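Door cell, simulated - setup checklist w/ comments
Cell name: Skondusance door bench
Checked by: Vivek Prajapati
Second look: Lerato Gumede
Month: October, morning pass, before the long run

Mark each one OK / FIX / N/A. Comments short please. If its a FIX put your name on it.

1. Scene load

1.1 Scene file opens with no missing mesh warnings. OK
1.2 Correct branch. OK. Was on Wanda's old one at first, switched over, reloaded.
1.3 Physics step and render step match the run sheet. OK
1.4 Random seed set by hand, written in log. OK, seed 953
1.5 Gravity on. OK. (yes we check this now)

2. Table and surroundings

2.1 Table texture loaded, no pink or blank patches. OK
2.2 Table height same as last signed sheet. OK
2.3 Nothing spare left in the scene tree. FIX - two hidden test cubes from the Nkosi demo still in there. Deleted both, saved. VP
2.4 Ground grid on. OK, leave it on for setup, off for the run.

3. Arm and hand

3.1 Home pose reached with no joint limit warning. OK
3.2 Joint speeds capped for first moves. OK
3.3 Close camera: hand in view at the bottom, table clear ahead of it. OK
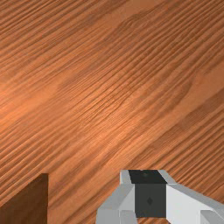 Camera offset is still the one Precious typed in by hand last time. Fine for now but it should live in the config, not in somebody's notes. Wanda to move it over.

3.4 Camera angle saved with the scene. FIX - resets on reload. Set it again by hand each time until patched.
3.5 Fingers open and close all the way, both move. OK
3.6 Finger friction value. OK, but see comments at the end
3.7 Stop command tested from keyboard and from script. OK both
3.8 Collision shapes on hand switched on. OK. Shape is a bit fatter than the visual mesh, known, leave it.

4. Door and frame

4.1 Door hinge axis vertical. OK
4.2 Hinge range 0 to 90 degrees. OK
4.3 Door closes without clipping the post. FIX - clipped at full close. Moved hinge origin out a hair, reran 6 times, no clip. VP
4.4 Hinge damping set. OK. Dont go lower, door keeps drifting after let go.
4.5 Handle fixed to door, not to world. OK
4.6 Frame fixed to table. OK
4.7 Handle collision shape on. OK

5. Reach check, slow

5.1 Bring hand up beside handle, door part open, half speed or less. OK
5.2 Look from the far side of the door too. The post hides part of the wrist and hand from there so orbit the view before you call it clear. OK after orbiting

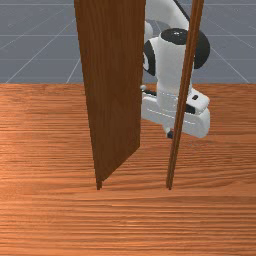

5.3 Hold pose, read contact list. Should be empty before the grasp. OK, empty
5.4 Back the hand off along the same path it came in on. OK
5.5 Repeat with door closed. OK
5.6 Repeat with door at full open. FIX - elbow gets near its limit. Lerato to try base moved back. Not a blocker for the short run.

6. Logging

6.1 Disk space. OK
6.2 Log folder named per sheet. OK
6.3 Episode count set to 1000. OK
6.4 Auto stop on solver error. OK, forced one to make sure, it stopped
6.5 Log shows hinge angle and finger width. FIX - finger width column blank. Wrong topic name. Corrected, checked again, numbers there. VP

Comments

VP: friction on the fingers looks high to me. Handle sticks to the hand on release sometimes. Not changing it mid batch.
LG: agree, leave it. Want to see the same thing in the Rernico scene before we touch it.
PR: camera offset is my fault, sorry. Values are in the shared notes under hand cam.
VP: 3.4 and 5.6 stay open. Everything else closed or OK.
LG: short run ok to start. Long run waits on 5.6.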